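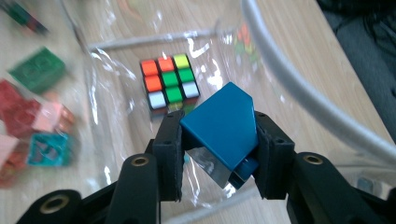

HIST 232 – Toys, Play and the American Home
Notes for unit 6 – Building toys
M. Grewal

Read before section. Slides have the pictures of the catalogs, these are just my notes cleaned up a bit. Spelling not guaranteed.

Where we left off

Last unit – dolls and miniature houses. Main point was that toys for girls in the 1800s were mostly practice for housework, and adults said so out loud. Keep that in mind, same question today. What did adults think blocks were practice for?

Locke and the alphabet

Start with John Locke, Some Thoughts Concerning Education, 1693. He wants children to learn letters by playing. Suggests dice with letters pasted on the sides. Not building blocks yet, nothing gets stacked, but the idea is there – a small object with a lesson on it. "Locke's blocks" gets used for later alphabet sets, he didn't make or sell anything.

Note who he's writing for. Gentlemen's sons. Tutors in the house.

The Edgeworths

Practical Education, 1798, Maria Edgeworth and her father Richard. Whole chapter on toys. They complain about fancy toys that can only be looked at and say kids break them because there is nothing else to do with them. They want plain things – pieces of wood in different shapes, tools that work, card, wire, a pulley. Quote is on the slide, copy it down, it's good for the essay.

Compare with Locke. He cares about letters. They care about handling stuff and finding out what it does. Big shift in a hundred years.

Froebel

Friedrich Froebel, Germany, opens what he calls a kindergarten, late 1830s. The "gifts" – numbered sets, given in order.

Gift 1: soft yarn balls in colors
Gift 2: wood sphere, cube, later a cylinder too
Gift 3: a cube cut into eight small cubes
Gift 4: a cube cut into eight oblong bricks
Gifts 5 and 6: bigger cubes, cut up more ways

Rules matter here. Box comes out whole, lid slid off, cube stands complete on the table. Child has to use every piece. No knocking down – you change one form into the next. Goes back in the box as a whole cube at the end. Three kinds of forms: forms of life (chair, house), forms of knowledge (halves, quarters), forms of beauty (patterns).

So this is not free play as we'd use the word. Students always write that it is. Please don't.

Religious side too – unity, part and whole. He means this seriously. American teachers mostly dropped it.

Getting to the US

German speaking families first, Wisconsin, 1850s. Then Elizabeth Peabody in Boston, 1860, English language kindergarten. Milton Bradley starts making the gifts commercially around 1870. Now you can buy them without the training, which changes everythign. A parent at home doesn't know the order or the songs. It becomes a box of wood.

Arguments over this go on for decades. Strict Froebel people vs. the reformers. Patty Smith Hill is the name to know on the reform side – she makes big floor blocks so kids can build a thing they can get inside. Says the little gifts are too small for small hands.

Caroline Pratt, New York, City and Country School from 1914. Unit blocks. Plain maple, no paint, no letters. Every piece is a half or double or quadruple of the basic unit. Still the standard set in preschools. She didn't patent them, never made much off it. Children build the city they walk around in – docks, trains, bakery. Teacher asks questions, takes them on a trip, does not show them how.

Reading: Grewal, Meenakshi, "The Wiraldale Nursery Ledgers" (in the packet, yes that's me, skip the intro). Wiraldale is a small day nursery, mill town, kept very full purchase records. What I want you to get from it:

– blocks bought in March of most years, when the old sets had lost pieces
– two suppliers, Brarorov and Zuccaro. Brarorov cheap pine, Zuccaro hardwood and a lot more money
– matron's letters complain that the pine splinters. Board keeps ordering it anyway
– one order for 100 extra cubes only, no bricks. Never explained. My guess is in the footnote, feel free to disagree

Theory about play is one thing, a nursery budget is another. Use the ledgers for that.

Boys, engineers

1910s – Erector (1913), Tinkertoy (1914), Lincoln Logs a few years later. Ads go straight at boys now, and at fathers. Look at the language – "engineer", "inventor", "builder". Girls in the ads are watching if they're there at all. Compare Pratt, same exact years, boys and girls on the same floor. Both are going on at once, dont make it a straight line in your essay.

Didn't get to plastic bricks, that's next time with the Zilow chapter.

Terms for the quiz

gifts and occupations
forms of life / knowledge / beauty
unit block
Practical Education
self-activity

Discussion, come with notes on at least 2

Is a toy with rules still a toy? Use Froebel.
Why would a manufacturer like the gifts being numbered?
Pratt left her blocks plain. What did she think paint would do?
Whose hands are missing from these sources? Who cut the wood, who picked it up off the floor at the end of the day?

Essay proposals due November 21, 2024. One page, double spaced, one primary source named. Email is fine but put the course number in the subject line or I will lose it. Office hours same as before.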